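Review: Wonunix Two-Arm Starter Kit
Anberg Student Robotics Club, 25th June

The club purchased the Wonunix kit in April for its garment-handling project, with the Cladembridge Schools Challenge in view. Members have now completed 37 sessions with it. This review is intended for other schools considering the same purchase.

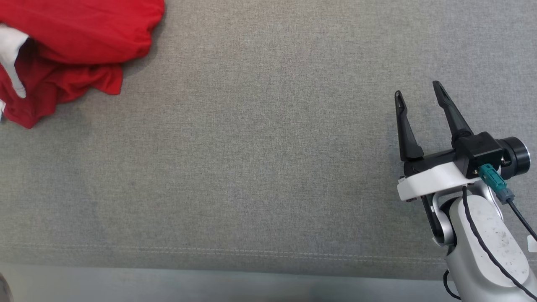 Assembly required 3 afternoons. The printed manual is clear on mechanical work and weak on wiring, and two pages on cable routing refer to an earlier version of the arm. Members relied instead on the wiring guide published by Ng, the distributor, which is current and well organized.

The tapered fingers supplied with the kit suit soft goods well. Thin cotton is the most difficult material, particularly when it lies flat.
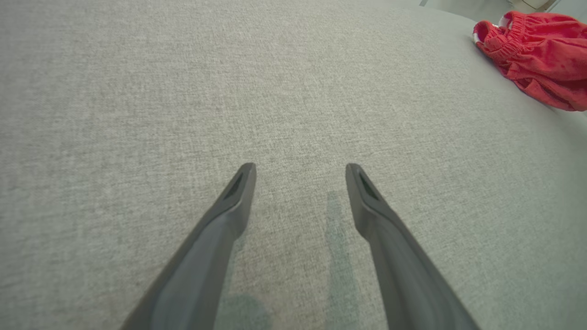

Open fingers over the gray fabric, with the red garment at upper right.

Coordination of the two arms is the strongest part of the software. Handover routines may be edited by students with one term of programming, and changes load in under 30 seconds. 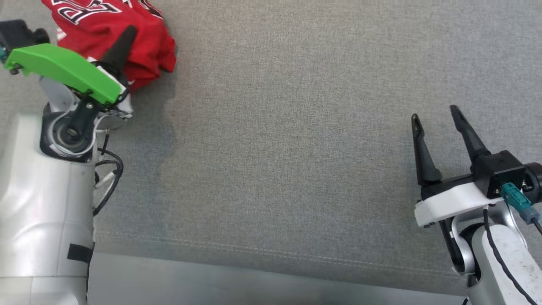

A reader from another school, Cladembridge, wrote that their team found the handover timing too slow for competition use and had to rewrite it before the regional round. The club accepts the point, although the default settings are suitable for teaching.

Lifting a jersey remains the standard exercise for new members. The club's target is 80 successful lifts in a term.
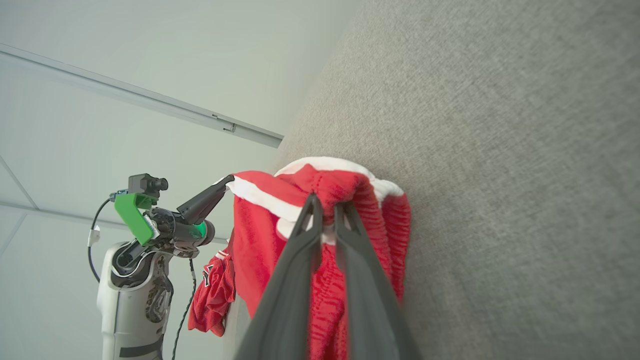

Spare fingers are sold only in pairs, and delivery was slow on both orders. The kit is recommended for clubs with a dedicated workspace and a supervisor familiar with basic electronics.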